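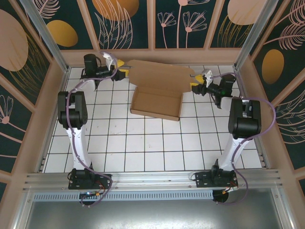 News > Packaging > Cartons and trays

Stullora moves small-parts orders to one-piece folding box

21st August
By the Istness packaging desk

Stullora is to replace the two-part carton used for its small-parts orders with a one-piece box that has the lid joined to the tray. The change applies first to orders leaving the Torvik packing room and will be extended to the Skillberg site in November.

The new box is supplied flat in plain brown cardboard. The blank is creased at the factory and needs no tape to form the tray. The side walls are raised first, the corner tabs are turned in, and the front wall is folded over to hold them. The lid stays open along the back edge until the contents are in place. It is then brought over, with its side flaps tucked down between the walls and the goods.

Under the previous arrangement the base and the lid were separate pieces, kept in different stacks and made up one after the other. Stullora said the two stacks were often out of step, so that packers ran short of lids while bases were still to hand. Joining the two parts removes the need to match them and frees one bay of shelving beside each bench.

The tray is shallow and is meant for flat or low items such as hinges, brackets, cable clips and instruction leaflets. Taller goods will continue to go in the existing deep carton, which is not affected. A paper insert may be added where parts are likely to slide, but the company does not intend to use it as standard.

Blanks are delivered in bundles of 50, strapped in one direction only. Torvik has taken a first delivery of 3000, which the company expects to last until the Skillberg changeover. Bundles are to be stored flat and away from outside doors, as board that has taken up damp tends to crack on the outer face when the creases are worked. Any blank with a split crease is to be set aside for filler.

Two points remain open. The first is the depth of the side flaps on the lid. Packers at Torvik reported that the flaps catch on the tray wall if the lid is brought down before they have been bent inwards, and the supplier has been asked for a slightly tapered version. The second is the position of the address label. The present label covers the front seam, which keeps the box shut in transit but tears the top layer of the board when it is opened. A smaller label with a separate paper seal is under consideration.

Customers returning goods can use the same box, provided the creases are intact. The old cartons will be accepted for returns for as long as they remain in circulation. Prices and order sizes are unchanged.

Contact the packaging desk | Copyright Istness | Back to top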